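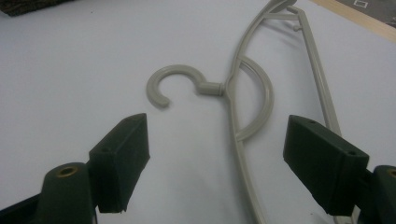

사진 1. 회색 플라스틱 옷걸이

# 장거리 단체 라이딩 운영 — 3강 강의 노트

2019년 5월 13일
담당: Fiorella Rinaldi
과정: Skutitz 자전거 교실, 인솔자반

지난 강의에서는 혼자 탈 때의 페이스 배분을 다루었다. 이번 강의의 주제는 여럿이 함께 장거리를 탈 때 인솔자가 해야 할 일이다. 6월에 예정된 Gokau 호수 순환 200 km 라이딩을 기준으로 설명하지만, 더 짧은 거리에도 대부분 그대로 적용된다.

## 1. 조 편성

한 조는 인솔자를 포함해 6명으로 한다. 이보다 많아지면 신호가 뒤까지 전달되는 데 시간이 걸리고, 교차로에서 대열이 끊어지는 일이 잦다. 반대로 두세 명이면 맞바람 구간에서 선두를 맡는 시간이 길어져 후반에 체력이 떨어진다.

편성 기준은 평지 최고 속도가 아니라 오르막에서의 속도로 잡는다. 평지에서는 실력 차이가 나더라도 뒤에 붙어 갈 수 있지만 오르막에서는 공기저항이 줄고 체중과 출력의 비율이 그대로 드러난다. 참가 신청서에 평균 속도만 적게 하면 조 편성이 거의 쓸모없어진다. 신청서에는 다음 항목을 넣는다.

- 최근 한 달 사이에 탄 가장 긴 거리
- 그때 넘은 고개가 있으면 고개 이름
- 단체 주행 경험 여부
- 야간 주행 경험 여부
- 비상 연락처

"중급" 같은 표현은 받지 않는다. 사람마다 뜻이 다르다. 작년 Gokau 답사 때 스스로 초급이라고 적은 참가자가 첫 고개를 가장 먼저 넘었고, 상급이라고 적은 참가자는 점심 전에 기차를 탔다.

## 2. 역할

### 2.1 선두 인솔자

선두는 길을 찾고 속도를 정한다. 본인의 컨디션이 좋은 날일수록 속도가 조금씩 올라가기 쉽다. 출발 후 첫 구간은 몸이 덜 풀린 사람에게 맞춘다. 심박계나 파워미터를 쓰는 인솔자는 본인 수치보다 뒤쪽의 대화 소리를 먼저 확인할 것. 대화가 완전히 끊겼다면 속도가 높다는 뜻으로 보면 대체로 맞다.

### 2.2 후미 인솔자

후미는 가장 경험 많은 사람에게 맡긴다. 펑크, 체인 이탈, 경련 같은 문제는 대부분 후미에서 처리하게 되고, 혼자 남은 사람을 다시 본대까지 끌고 올라갈 체력도 필요하다. 예비 튜브, 펌프, 체인 링크, 간단한 구급용품은 후미가 든다. 선두가 들고 있으면 정작 필요할 때 앞에 가 있다.

### 2.3 조원

조원에게 요구할 것은 많지 않다. 앞사람의 신호를 뒷사람에게 그대로 전달하는 것, 갑자기 브레이크를 잡지 않는 것, 힘들 때 일찍 말하는 것이다. 마지막 항목이 가장 지켜지지 않는다. 쉬는 곳마다 인솔자가 한 사람씩 직접 물어본다. "다들 괜찮으세요?"라고 전체에게 물으면 다들 괜찮다고 답한다.

## 3. 대열과 교대

기본은 한 줄 주행이다. 도로교통 규정과 실제 차량 통행량을 고려하면 두 줄로 달릴 수 있는 구간은 많지 않으며, 호수 순환 코스에서는 북쪽의 자전거도로에서만 허용한다.

앞바퀴와 앞사람 뒷바퀴의 간격은 참가자의 경험에 맞춘다. 처음 만난 조라면 자전거 한 대 길이에서 시작한다. 간격이 넓으면 바람을 막는 효과는 줄지만 넘어지는 것보다 낫다. 시선은 앞바퀴가 아니라 앞사람의 어깨 너머에 둔다. 바퀴가 앞사람의 뒷바퀴와 옆으로 겹치는 위치는 피한다. 앞사람이 조금만 옆으로 움직여도 뒷사람이 넘어진다.

교대 순서는 다음과 같다.

1. 선두가 뒤쪽 차량을 확인한다.
2. 팔꿈치나 손으로 교대 신호를 준다.
3. 옆으로 살짝 빠지면서 페달에 힘을 조금 뺀다.
4. 두 번째 사람은 속도를 그대로 유지한 채 지나간다.
5. 빠진 사람은 후미 인솔자 바로 앞에 들어간다.

가장 흔한 실수는 네 번째 단계에서 나온다. 새 선두가 앞이 트이면 무의식적으로 가속하고, 방금 빠진 사람은 지친 상태에서 그 속도를 따라잡아야 한다. 연습할 때는 새 선두가 속도계를 보고 교대 전과 같은 숫자를 유지하게 한다.

한 사람의 선두 시간은 평지에서 5분을 기본으로 하되, 힘이 부족한 사람은 앞에 나오자마자 바로 빠져도 된다. 이 점을 출발 전에 분명히 말해 둔다. 말해 두지 않으면 억지로 버티는 사람이 나온다.

## 4. 신호

수신호는 조마다 조금씩 다르므로 출발 전에 한 번씩 함께 해 본다. 우리 과정에서는 아래 표를 쓴다.

| 상황 | 수신호 | 구호 |
|---|---|---|
| 정지 | 손바닥을 뒤로 펴서 등 뒤에 | "정지" |
| 서행 | 손바닥을 아래로 하고 위아래로 | "서행" |
| 노면 구멍 | 해당 방향의 바닥을 가리킴 | "노면" |
| 주차 차량 등 장애물 | 등 뒤에서 피할 방향으로 손짓 | "장애물" |
| 뒤에서 차량 접근 | 없음 | "차" (뒤에서 앞으로 전달) |

내리막이나 노면이 나쁜 곳에서는 손을 떼지 말고 구호만 쓴다. 신호를 하느라 핸들을 놓쳐서는 안 된다. 작은 돌 하나하나까지 가리키는 조원이 있으면 쉬는 시간에 따로 이야기한다. 신호가 너무 많으면 뒤에서는 중요한 신호를 흘려듣게 된다.
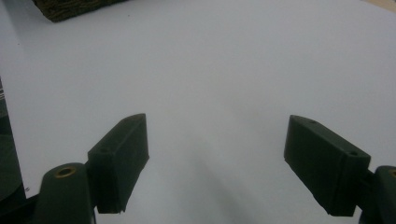
사진 2. 흰 면 위의 짙은 녹색 집게 손가락 두 개

## 5. 코스와 휴식 계획

코스는 지도에서만 그리지 않고 인솔자가 반드시 한 번 이상 답사한다. 지도에 나오지 않는 항목은 다음과 같다.

- 물을 채울 수 있는 곳과 실제 영업시간
- 공사 구간, 자갈 구간
- 조 전체가 도로 밖으로 빠져 설 수 있는 자리
- 휴대전화가 잘 안 되는 구간
- 중도 포기자가 탈 수 있는 역이나 버스 정류장

첫 휴식은 36 km 지점의 Russo 다리 남단이다. 다리를 건너기 전에 선다. 건너편은 갓길이 좁아 조 하나가 다 들어가지 못한다. 이후의 휴식은 배가 고프거나 다리가 무거워지기 전에 잡고, 점심 전후의 간격을 비슷하게 맞춘다.

휴식은 짧게 자주 갖는 편이 낫다. 카페에 들어가 앉으면 예정보다 오래 걸리고 몸도 식는다. 점심 한 번을 제외하면 자전거 옆에서 먹고 마시는 것을 원칙으로 한다. 출발 시각은 도착하자마자 알려 준다. "조금 있다 갑시다"라고 하면 누군가는 장갑을 다 꼈는데 누군가는 화장실 줄에 서 있다.

### 보급

단체 주행에서는 혼자 탈 때보다 덜 먹게 된다. 대열 안에서는 손을 떼기 어렵고, 앞사람과 간격을 유지하느라 물 마시는 것도 잊는다. 인솔자는 직선 평지에서 일부러 속도를 조금 낮추고 "보급"이라고 외친다. 이때는 간격을 넓힌다.

젤이나 바는 본인이 전에 먹어 본 것만 가져오게 한다. 당일에 서로 나누어 먹는 것은 괜찮지만 처음 먹는 제품으로 속이 불편해지는 경우가 있다. 더운 날에는 물만 마시지 말고 짠 음식을 함께 먹는다.

## 6. 문제가 생겼을 때

### 펑크

구호로 "펑크"를 전달하고 전원이 도로 밖으로 나온다. 수리는 당사자와 후미 인솔자가 하고 나머지는 떨어져서 기다린다. 여럿이 둘러서서 도와주면 오히려 늦어진다. 새 튜브를 넣기 전에 타이어 안쪽을 손끝으로 천천히 훑어 박힌 것이 있는지 확인한다. 이 과정을 건너뛰고 같은 자리에서 다시 펑크가 나는 일이 많다.

### 뒤처짐

오르막에서는 각자 속도로 올라가고 정상에서 모인다. 먼저 도착한 사람은 마지막 사람이 온 뒤에도 바로 출발하지 않는다. 마지막 사람에게도 숨 고를 시간이 있어야 한다. 평지에서 계속 뒤처지는 사람은 대열의 두 번째나 세 번째 자리에 둔다. 맨 뒤에 두면 속도 변화가 가장 크게 전달되어 더 빨리 지친다.

### 중도 포기

포기는 인솔자가 먼저 제안해도 된다. 혼자 보내지 말고 역이나 정류장까지 후미가 동행하며, 선두는 다음 휴식지에서 기다린다. 포기한 사람의 귀가 여부는 당일 저녁까지 확인한다.

### 사고

먼저 뒤에서 오는 차량을 막아 2차 사고를 피한다. 한 사람은 신고, 한 사람은 부상자 옆, 한 사람은 차량 유도로 이름을 불러 지정한다. 머리를 부딪쳤다면 본인이 괜찮다고 해도 그날 주행은 끝낸다. 헬멧 겉면이 멀쩡해 보여도 마찬가지다.

## 7. 출발 전 점검

출발지에 모여서 하는 점검은 정비가 아니다. 정비가 필요한 자전거는 전날까지 끝내 와야 한다. 현장에서는 아래만 본다.

- 타이어 공기압과 옆면의 갈라짐
- 앞뒤 브레이크 작동
- 바퀴 고정 레버
- 전조등과 후미등의 충전 상태
- 안장 가방의 끈이 바퀴에 닿지 않는지

속도계에 코스 파일을 넣어 오는 것은 각자 책임이다. Flikon 앱을 쓰는 조는 출발 전에 위치 공유를 켜고 서로의 위치가 뜨는지 확인한다. 배터리 소모가 크므로 보조 배터리를 조당 하나 이상 챙긴다. 앱에 의존해 종이 코스표를 빼먹지 말 것.

## 8. 과제

다음 시간까지 본인이 자주 다니는 길 하나를 골라 인솔 계획서를 작성한다. 한 장을 넘기지 않는다.

- 조원 구성과 각자의 자리
- 휴식지와 그곳을 고른 이유
- 두 줄 주행이 가능한 구간이 있으면 시작점과 끝점
- 맞바람이 불 때 바꿀 내용
- 중도 포기 지점과 교통편

답사를 하지 않은 구간은 계획서에 따로 표시한다. 제출한 계획서는 4강에서 서로 바꾸어 읽고, 그중 하나를 골라 실제로 달려 본다. 4강은 야외 실습이므로 헬멧과 예비 튜브를 가져오고, 후미를 맡을 사람은 펌프도 챙긴다.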